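Count the failed grasps too

Most papers on learning manipulation from hand-held grippers report two numbers: how many demonstrations were collected and how often the trained policy succeeded. The first number is nearly always the count after cleaning. I think this is a mistake, and that for soft objects it is a serious one.

The method itself is sound. A person holds a gripper in each hand, a camera on the tool records what the tool sees, and the motion is recovered afterwards. No arm is needed until the policy is tested. Our group at Nundberg changed over to it in June and I would not go back. An operator can work through a box of objects in an afternoon at a pace that teleoperation never allowed us.

The trouble starts at the filtering stage. Ward Willems and I collected 500 demonstrations of two-handed handling of plush and fabric items. The usual practice would have been to discard every recording with a slip, a second attempt or a change of grip. We set those aside and trained on both versions of the set, the clean one and the full one, with the same architecture and the same training budget. Each policy was then given 80 trials on the robot.

The clean policy finished 20 fewer trials than the full one. Its failures were also of one kind. It closed on the pile, missed the body underneath, lifted, and then carried on through the rest of the motion with nothing in its fingers. It had never been shown a grasp that needed correcting, so it had no behaviour to fall back on.
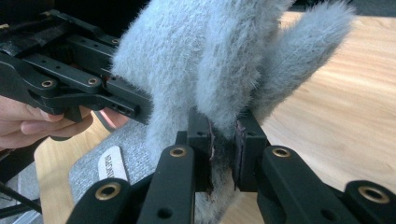
Two hand-held grippers on a grey furry object. The pile is compressed between the grip pads of the nearer tool.

Rigid parts hide this problem. A block is either between the fingers or it is not, and the image shows which. With long pile the outline of the object says little about where the load will be carried, and two grasps that look alike from the tool camera may hold quite differently. The second gripper makes it worse, as each hand can pull material out of the other.

Firouzeh Shokri has put the opposite case to me more than once. Her view is that a policy trained on hesitation learns to hesitate, and that full sets produce slow robots. She is partly right. Our full policy regrasped when it had no need to, and its median trial was longer by 2 seconds. I regard that as a fair price on a bench. On a packing line of the sort Demissie runs it may not be, and I would like to see it measured there.

Her objection concerns what to train on, however, and mine concerns what to report. A group may filter as hard as it likes. It should then state the rule it used, who applied it, and how many recordings were removed — per object, since an overall figure conceals exactly the items that gave trouble. Our own first draft did not do this. Parvaneh Golestani asked for the table during internal review, and compiling it took one morning.

The discarded recordings should be released with the rest. Storage is cheap, and another group may have a use for them that we have not thought of.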